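Subject: Re: [covers] Plivalitz postmarks, the 6 cent stamp

Kohei Imai wrote:
> Does anyone have the Plivalitz local on cover?
> I only know of mint copies, and my album page
> has had a gap there for years.

Kohei, yes! I found one in March, in a dealer's box of 70 mixed covers. It's the 6 cent green, tied by a lovely clear double-ring cancel, and the flap still has its wax seal (a bit chipped, but who cares!). Živko thinks the cancel is the second type, with the wider letters. 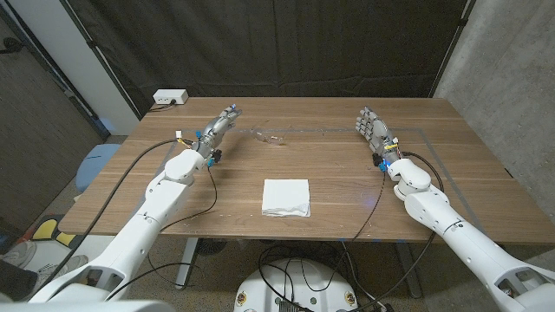
I'd love to compare it with Kazue's mint block before I write it up.

Emmanuel Mosoti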